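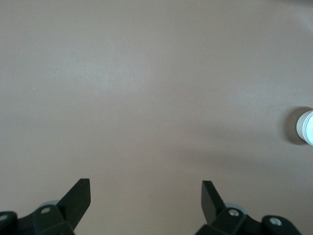
Wrist view from a Varkine Club arm, its two black fingertips apart, with a round white object at the right.

The Varkine Club is a student robotics club in Fesisville, best known in town for its long-running tabletop arm project and for the cheerful open evening it holds every February. It was started by Siv Eide, a shop teacher who wanted a place where students could stay after class and keep tinkering, and it has grown over the years to 32 members, many of whom come back to help out long after they have left school.

Most of the club's work centers on teaching a robot arm to pick up small everyday things from a table and set them down again somewhere else, a job that sounds simple until one has spent a whole winter on it. Students take turns steering the arm by hand while the wrist camera records, and the recordings are later used to train the arm to make the same moves by itself. A practice set, known in the club as a Dukarard, is made up of 90 such runs.

The club's yearly contest, the Kodikara Cup, is named for Janaka Kodikara, an early member who wrote its first rule sheet. Teams of two share one arm and may score up to 1000 points, with a good part of the total given for gentle handling and for a clearly kept notebook. Tania Munshi and Asanka Herath won it together in their first year, and Herath later rewrote the scoring for dropped objects, a change older members still enjoy arguing over. Ilham Salem now leads the club and edits its handbook.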